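Packaging & Paper Studies
7 min read

3.2 Storage and handling of the wrapping stock

Plain brown wrapping paper was bought from two mills, Hultari and Lastow, in June and kept flat until use. Roy (Sajib Roy, unpublished notes) found that rolled stock keeps its curl for 14 days after cutting, so no rolls were accepted. In total 1191 sheets were weighed before and after storage.

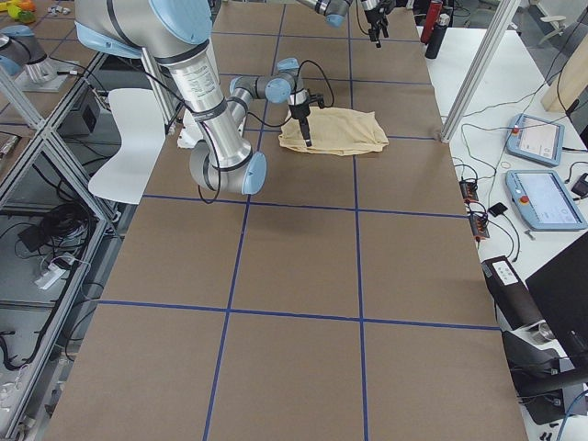
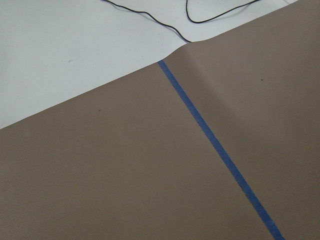
Figure 7. Brown paper laid out.

Sheets from Lastow gained more weight in damp air than those from Hultari. The difference was small and had gone once both were dried again.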